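Gear

A gear is a toothed wheel that passes turning motion and force from one shaft to another. The teeth of one gear fit into the gaps of a second, so that neither can turn without the other. Two or more gears working together are called a gear train. Gears are found in clocks, mills, vehicles, hand tools, kitchen appliances and toys, and are among the oldest machine parts still in daily use.

Basic principles

When two gears of different sizes are meshed, the smaller turns faster than the larger. The relation between their speeds is called the gear ratio and is found by dividing the number of teeth on the driven gear by the number on the driving gear. A driving gear with 10 teeth and a driven gear with 30 teeth give a ratio of three to one. The driven shaft then makes one turn for every three turns of the driving shaft, and, leaving friction aside, carries three times the torque.

Two gears with outside teeth always turn in opposite directions. A third gear placed between them, known as an idler, makes the first and last turn the same way and has no effect on the overall ratio. Idlers are also used to bridge the distance between shafts that are too far apart to be joined by a single pair.

Tooth form

Early gears had pegs or simple straight-sided teeth. These worked at low speeds but wore quickly and ran unevenly. Most modern gears use the involute profile, a curve traced by the end of a taut string as it is unwound from a circle. Involute teeth keep a steady speed ratio even when the distance between the two shafts is slightly wrong. Clocks and watches have often used a different family of curves, based on the cycloid.

A small gap is left between meshing teeth. This gap, called backlash, allows room for oil and for the swelling of the material as it warms. Too much backlash causes noise and lost motion when the direction of turning is reversed.

Main types

Spur gears have straight teeth set parallel to the shaft. They are the simplest kind to make and can be noisy at high speed. Helical gears have teeth set at an angle, which come into contact gradually and run more quietly, though they push sideways on their shafts and need bearings to match.

Bevel gears are cone-shaped and join shafts that meet at an angle, most often a right angle. A worm gear set pairs a screw-like worm with a toothed wheel and gives a large reduction in a small space. A rack is a straight toothed bar, which a round gear drives back and forth. Planetary sets place several small gears between a central gear and an outer ring.

Materials

Wood was the usual material in mills for many centuries. Hard woods were chosen for the teeth, which were often made as separate pieces so that a broken one could be replaced. Cast iron came into wide use during the eighteenth and nineteenth centuries. Steel is now standard for heavy loads, and brass is common in clocks and instruments.

Plastic gears are light, quiet and cheap to mold, and many can run with little or no oil. They are weaker than metal gears of the same size and lose strength when heated. Nylon and acetal are the plastics most often chosen. Large plastic gears in bright colors are also widely used in classrooms, where the teeth can be counted easily and trains put together by hand.

Wear and care

Gears fail in several ways. Teeth may break at the root under a sudden load, or small pits may form on their faces after long use. Grit in the oil scratches the surfaces and changes the tooth shape over time. Regular cleaning, the correct oil and proper shaft alignment are the usual means of extending service life. When one gear of a pair is badly worn, both are often replaced together, as a new gear run against a worn one tends to wear unevenly.

See also: Belt drive; Chain drive; Clockwork; Pulley; Ratchet
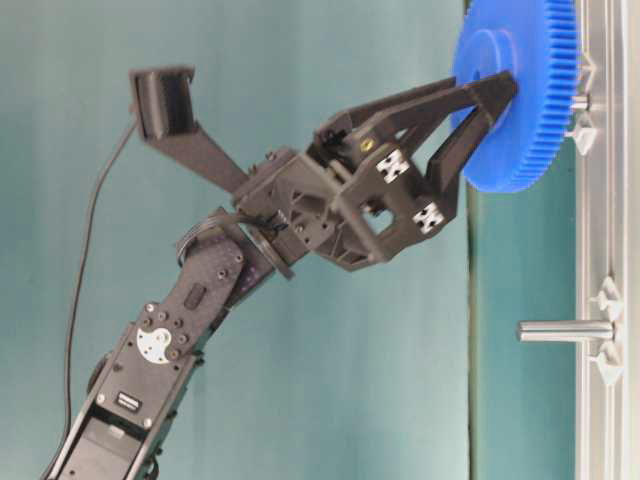
Contact the editors | Copyright Norlow Reference | Article reviewed by King-fai Shih, 23 October 2020 | Back to top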